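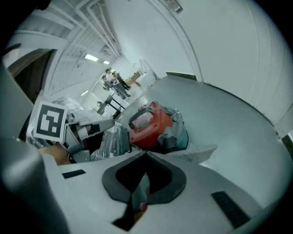 Notes by Kamonchanok Siriwan, Clurnbridge Evening Program
January 26, 2025

Session 6: Corridors, and the things we leave in them

Welcome back, everyone! I promised you a gentler session after the long one on loading docks, and I think corridors are gentle enough, although I do get carried away with them, as Pravesh Sibiya will tell you (he sat through the December version of this talk and was very patient).

A corridor like this one has a great deal going for it. It is long and bright, the pipes and conduits are up along the ceiling, and there is open floor to walk on. Then look at what is resting on that floor: a red device with a carrying handle on top, and behind it a pile of things in clear plastic wrapping. Every building I have ever worked in has had a pile like that somewhere, and I am as guilty as anyone of starting one.

Two habits I would like you to take away. First, anything with a handle should be picked up and given a shelf at the end of the job — it was made to be carried, after all. Second, wrapped goods should be sorted close to where they will be used, and the plastic gathered up as you go. Loose wrapping on a hard floor is slippery stuff, and it travels farther than you would think.

At Jollcombe, where I spent seven very happy years, we walked the halls for about 15 minutes before closing and wrote down whatever was still on the floor. It was a dull little chore and I grew quite fond of it.

For next time, please walk one corridor you know well and make a list of your own, with a note on where each thing ought to live. Half a page is plenty. Bring it along on paper if you can, as we will be swapping lists in pairs before the break.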